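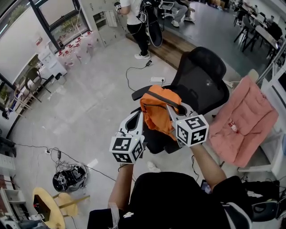
Photo: Whitcombe Workshop Tips, February 2024

Straps, cables and grippers: what we learned from a snag

Anyone who handles orange fabric with a hand-held gripper at Prinusska will sooner or later get a strap caught, and I'd like to spare you the afternoon I had with mine. The band worked its way down beside a finger, I squeezed harder (as one does), and the finger jammed half shut with the cloth wedged behind it.

So, stop squeezing. Let go of the trigger, rest the tool on your lap and switch it off before your own fingers go anywhere near the hinge. I skipped that last bit and had a sore thumb until bedtime.
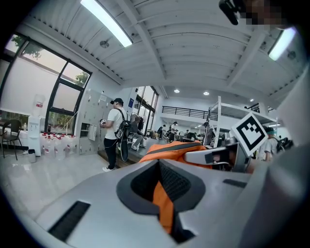
Once the power is off, ease the cloth back the way it went in, a little at a time, and turn the tool over if it won't budge. Please don't reach for the scissors — a loose thread left in the joint is far worse than a whole strap, and a good deal harder to find.

Three more things to do before you start again:

1. Open and close the fingers 20 times with nothing in them, listening for any clicking.

2. Fold long straps in on themselves and pick the piece up by its thickest part, keeping the loose end well away from the opening.

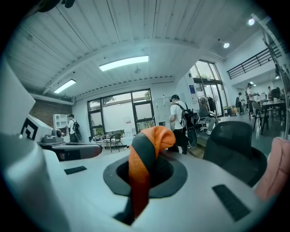
3. Look at the floor behind your chair. Cables and plugs creep about during a long session, and it's very easy to roll back over one when you're cross with a strap.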